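Open Day at Tundwood: Folding Jeans by Gripper

Marlene Nogueira kindly let us come along to watch the hand-held gripper work, and what a nice, slow, friendly visit it was (we stayed far longer than planned!).

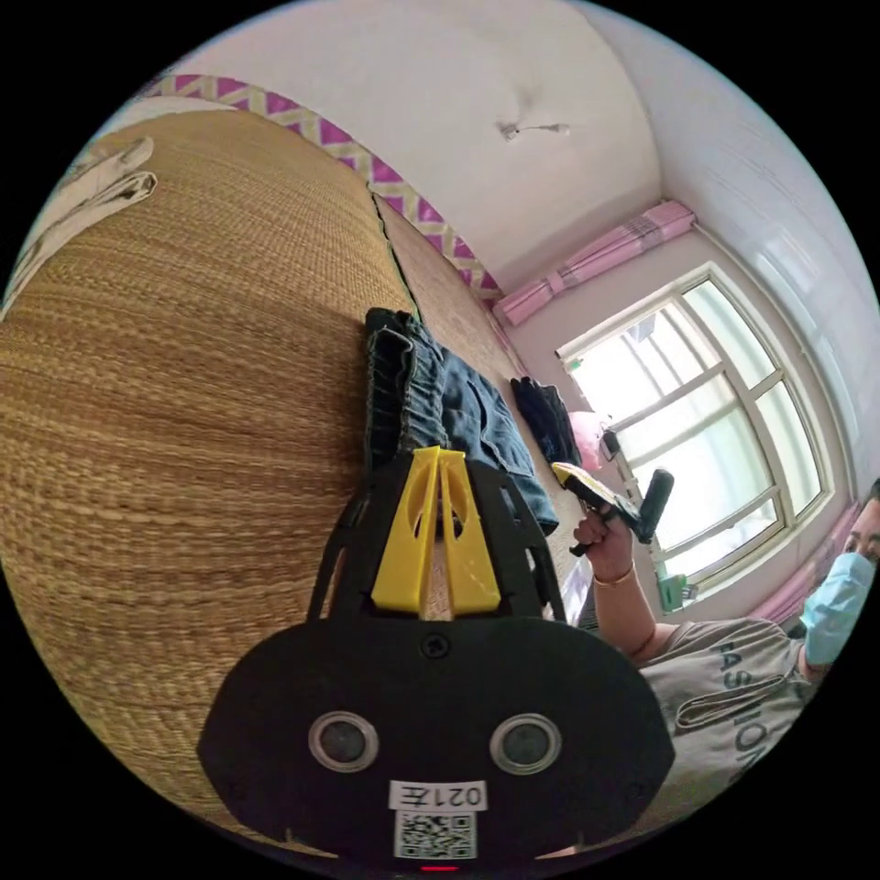

Valdir Rangel had told us laundry is harder than it looks, and after a while with the denim I believed him.

The straw mat and the yellow fingers, up close.
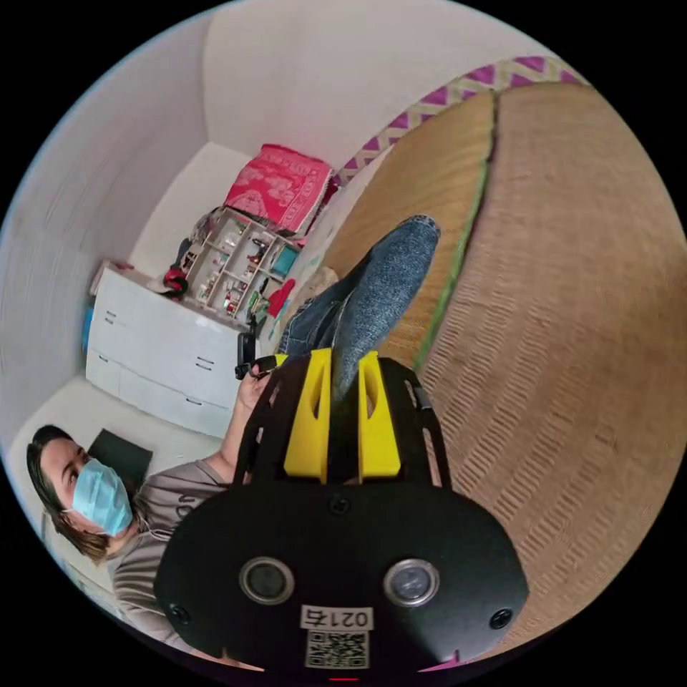
Jeans by the window

Folded denim on the mat, with dark clothing just beyond. 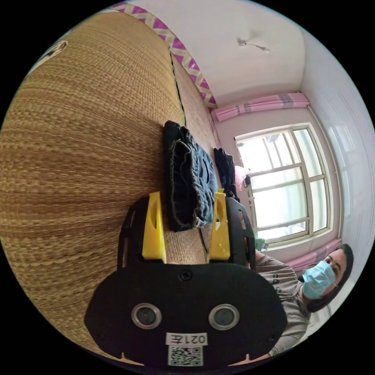
A second gripper

Its yellow tip points right at the jeans.

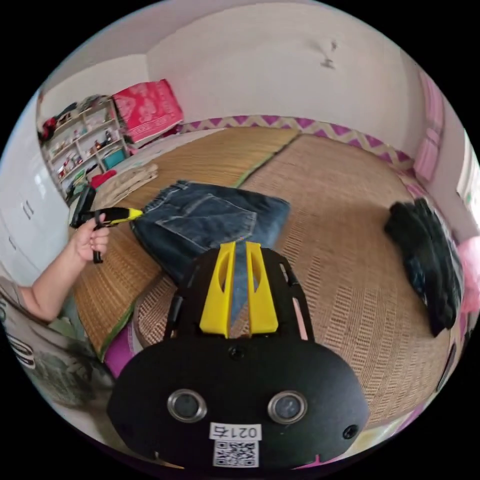 Next visit

Write to Marlene for a place.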